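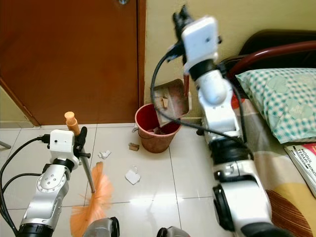 Service Robotics for Small Buyers
Handout 3: Reading the Menthorpe housekeeping kit
Euan Dunbar
4 min read

Last week we took apart the Wavden brochure, and most of you survived. Today's victim is the Menthorpe, a two-arm kit sold to guesthouses and small care homes. The leaflet says it "handles the everyday mess." Underline "handles." It will be on your conscience later.

1. What you are buying
Two arms, two grippers, a base, and 50 hours of remote setup from Mivstead, the reseller. No tools included. It sweeps with whatever broom and dustpan you own, rust and all. I count this in its favor. The Naqvi kit wants its own brush heads, and you can guess who sells them.

2. Why sweeping is a fair test
Scraps of paper and cardboard on glossy tile slide about. One arm has the broom, the other has the pan, and the two have to agree on where the floor is. Married couples have struggled with less. Then the pan has to be tipped over a bucket, and the bucket's rim is smaller than it looks in a planning meeting.

3. What the quote leaves out
List price is $2,418 a month. Moving the kit to a second room layout costs $300 each time. Mivstead calls this a "refresh." Work out the yearly cost for a guesthouse with 3 layouts that rearranges its beds every September, and bring the figure to class.

4. Questions to put to the sales rep
Who picks up the broom when it drops?
What counts as a finished floor, and who signs for it?
Does "unattended" mean the same thing on page two as it does in the contract?

Reading: the Menthorpe service terms, all of them, including the gray part.

6 comments
11 shares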